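**Re: [song-cell] lid drop at Bralanside, please hold off on 77**

On 3rd December Bralanside bench wrote:

> Lid came down on its own again during the steamer task. Left arm had it by the handle, lifted clear of the pot, was swinging it out over the table. Then the cell stopped with a 605 and the left gripper just let go. Glass hit the table edge-on. Didn't break. Nobody near it.
>
> Right arm kept its grip the whole time, so whatever it is it's only on one side.
>
> We power cycled and it ran fine for the rest of the afternoon, so I'm tempted to say flaky cable. Is anyone else on build 77 seeing this? Also, is it OK to carry on if we stand back? We'd like to finish the bun runs before the arms go to the other room.

Short answer to the last one: no, please don't carry on. Not with water in the base and not with the glass lid. Standing back doesn't cover it. Somebody always has to step in to reset.

Longer answer, typed between two other things so sorry for the state of it.

It isn't a cable, or I'd be very surprised. I pulled the Cuvlow logs from the cell PC this morning. 605 is a joint torque trip, left arm, wrist. It's a proper stop and it did what it should, arm halted, brakes on. The letting go is separate and it comes 17 milliseconds after the trip. Same gap in the earlier one from June that got written up as "operator error". I'd like to take that back, whoever was on shift that day, it wasn't you.

What I think is happening:

- arm trips, Cuvlow drops the tool output on that side
- gripper driver loses its command, waits, and goes to its default
- default on the left is OPEN
- default on the right is HOLD

The right one was set by hand when the Genik fingers were fitted. The left one had its driver swapped later and came back with factory settings. No one checked, me included. It's not in the startup checklist, which is the real hole here. We test that the arms stop. We never test what the grippers do when the arms stop.

As for why the wrist trips at all: lid sticks to the pot when there's steam under it, the arm pulls, load goes up, lid comes free with a jerk. Trip limit on the left was tightened in 77. On 76 the same jerk would have gone through without a stop, and you'd never have seen the open default. So 77 showed us the problem, it didn't make it. Still want everyone off it for the lid step until the driver is fixed.

For people on the list who haven't been over to Bralanside, the Song steamer setup is the electric base on the table, pot on top, left arm for the lid, right arm for buns to plate:
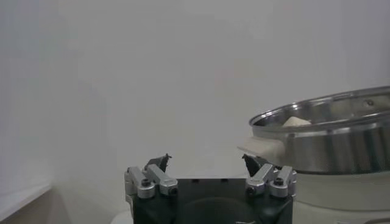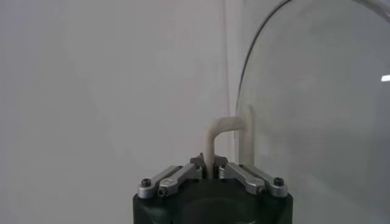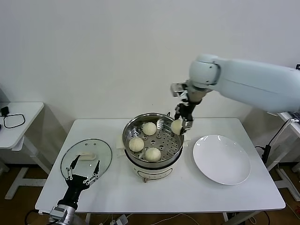 The lid lift is step 7 in the task file, and it's the one to comment out. Everything after it can still run if a person takes the lid off first with the arms powered down and then leaves the cell. Bun transfers are fine in my view. Worst case there is a bun on the floor, and the right side holds on stop anyway (check that, see below).

What I need from Bralanside before Monday:

1. Driver config dump from BOTH grippers. Not just the left. I'm going off the fitting notes for the right and I've been wrong about those notes before.
2. Raw log from the drop, the big file, not the summary. The summary rounds the timestamps and that's how we missed this in June.
3. A look at the lid. Rim and handle. If there's any chip or if the handle turns in its seat, bin it and order another, don't tape it.
4. A cold test. Dry pot, base unplugged at the wall. Put a folded towel under where the lid travels. Have the left arm hold the lid a hand's width up and hit the stop. If it drops, we know. Do it a few times, it may not be every time. Then the right arm, with a bun or anything soft.

Please don't do number 4 with anyone reaching in to "catch" it. I know how that sounds but I have seen it done.

Don't change the default yet either!! I want the dump first. If you flip it to HOLD before reading it out we lose the only proof of how it was set, and Genik will ask.

One thing I'm less sure about. HOLD is right for a lid. Is it right everywhere? If a gripper has hold of somebody's sleeve when the cell stops, HOLD is the wrong answer and the person can't get loose without power. There's a manual release on the side of the right one, stiff but works. I don't remember if the replacement driver on the left kept it wired. Can somebody look. If it's gone then I don't want HOLD on that side until it's back, and the lid stays a human job for longer than any of us would like.

Other sites: if you had a driver swapped since June, assume you have the same thing. Check before your next hot run. If you find OPEN on one side and HOLD on the other, reply here on the list, not to me direct, I'm bad at forwarding.

On steam. A couple of you asked last time whether we should just wait for the pot to cool before the lid step. It would help with the sticking. It also makes the task pointless as a demo, and it hides the default instead of fixing it. I'd sooner have the arm tilt one edge first to let the pressure out and then lift. Somebody had a branch for that, it got parked. If it was yours please un-park it, I'll review, but only after the driver is sorted.

Incident form is open, I filled in the top half from the log. Bralanside needs to do the bottom half, the bit with where people were standing. Put down the real distances even if they're a bit embarassing. Under "injury" write none, don't leave it blank, blank gets bounced.

The room move: I've asked for it to wait. No reply yet. If the movers turn up anyway, unplug the base, empty the pot, lid goes in a box by itself, and nobody moves the left arm until the config is read out.

Back at my desk after lunch, will chekc the list then.

— Song cell safety contact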